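Skeklow Paper Fold Survey, data card

Version notes, sources, and a fair amount of doubt

What this is

A table of 1237 survey answers on how people fold, store and lose household paper: letters, receipts, manuals, tax forms. Each row is one person's reply to one mailing. The answers were collected by Solleck, a stationery shop that also runs a mailing list, and typed up over a winter. I took over the files in February. I did not design the questions and I would not have asked most of them.

What people say it shows

The summary that came with the files claims that people who fold letters in thirds keep them longer than people who fold in half. It gets repeated a lot. I have been through the table more than once and I don't buy it. The folders-in-thirds are mostly Solleck customers who buy long envelopes, and people who buy long envelopes already like keeping letters. Take them out and you are left with 630 rows and no pattern I would bet lunch on.

Files

answers.csv: the main table, one row per reply
places.csv: which town list the address came from (Hirkon or Agyeman)
questions.txt: the wording as mailed, typos included
old_summary.txt: kept for the record, please don't quote it

Columns worth knowing

fold: half, thirds, quarters, rolled, none, other. "Other" is a mess. Several people wrote in the word "neatly."
kept_years: self-reported, so treat it as a guess. Lots of fives and tens, hardly any sevens.
drawer: yes or no. The question never said what counts as a drawer.
lost: whether the person has lost an important paper. Blank if they skipped it, and plenty did.

Known problems

The Hirkon mailing had 9 questions and the Agyeman mailing had fewer, so some columns are empty for a whole town. The old summary fills those gaps with averages. I have put the blanks back.

The first 500 replies were typed by hand from cards, and the cards are gone. If a number looks odd there, it can't be checked.

Paper size was never asked. A sheet folded in quarters could be a bank letter or a road map, and those are hardly the same habit.

Use

Fine for teaching someone how to clean a table. Fine for arguing about survey wording. I would not use it to design a filing cabinet, and I have told Solleck so.

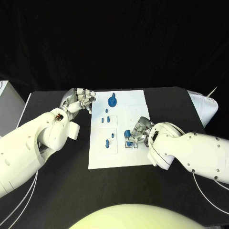 Corrections are welcome if they come with the row number and a reason. "It seems too low" is a feeling, and I have plenty of those already. The next version will drop the drawer column unless someone can tell me what it measures.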